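The Vulus two-finger gripper kit, after a summer of folding shade cloth

7 min read

I've been putting off this review because I kept wanting one more evening with the thing, and then it was August and I had run out of excuses. So, pour yourself something cold. I do go on a bit. 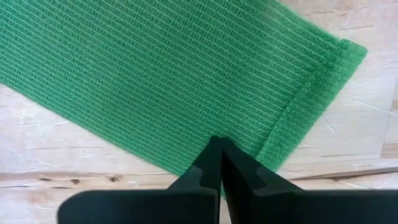
What you get, and what it was like to put together

The Vulus kit is a pair of black tapered fingers, a palm plate, a little motor, a wrist bracket with a spot for a small camera, and a bag of screws. I paid 58 dollars for mine through Trastden, plus shipping, and I bolted it to the hobby arm that I built last winter on the end bench at the Skenside shared workshop. The box says you can have it together in an hour. I took two evenings, but I also stopped to chat and I lost a washer inside the arm (it's still in there, I can hear it).

The instructions are decent until the page about the wiring, where the drawing shows the plug facing one way and the text tells you the other. Trust the text! I trusted the drawing, and had to take the palm plate off and start over. The screws are good ones, with heads that don't chew up, and there are spares of every size except the smallest, which are of course the ones that roll under the bench.

Why cloth

Most folks try out a new gripper on blocks or a tennis ball, and I did plenty of that the first night. But what I wanted all along was an arm that could help me with the green knitted mesh I cut up for garden covers. Every spring I end up with a great heap of pieces to fold over at the edge and pin before sewing, and my hands are not what they were. A folded edge is a fussy thing to pick up. The layers slide over each other, the open stitches catch on anything rough, and if you squeeze too hard the whole stack scoots away from you across the wood.

The tips on these fingers are narrow and come together nicely, and I'd say that's the best part of the kit. They get down to a corner of mesh without shoving it. I tried the same job with my old Śliwiński gripper, which has wide rubber pads and is a lovely strong thing for jars and wooden blocks, and it mostly just patted the fabric. The Vulus picked up a folded corner 41 times in a row one evening before it missed. I was so pleased that I called my sister, who was kind about it.

Things I'd grumble about

The motor hums when it's holding. It's a low hum and you get used to it, but if your workshop is quiet you'll get looks.

Opening speed is fine, closing speed is too quick out of the box, and you have to go into the settings and turn it down before you try anything soft. I'd start at the slowest setting and creep up. Mine lives near the bottom of the range and I haven't been tempted to move it.

The camera bracket puts the lens very close in, so the fingers take up a good deal of the bottom of the picture. I fretted over this at first, and I even made a taller bracket out of scrap. Then I went back to the original — with the taller one I couldn't tell which layer of the fold I was about to grab, and with the short one I can see the tips and the stitches together. On a pale wood bench the green shows up beautifully. I haven't tried white fabric and I suspect I'd want to put something dark underneath it.

One more small grumble: the cable is short. If your arm has any reach at all, buy an extension at the same time and save yourself the second shipping charge.

Would I buy it again

Yes, and I'd probably buy a spare pair of fingers along with it. If you're mainly lifting heavy or slippery things, the Śliwiński is still the one I'd hand you. For cloth, netting, paper, or anything thin that has to come up by the edge, I've been very happy with this kit, and I plan to have it on the bench again when the spring covers come around. I'm working on a second arm so one can hold while the other folds, and I'll write that up once it stops bumping into itself.

Contact | © Skenside Bench Notes | Back to top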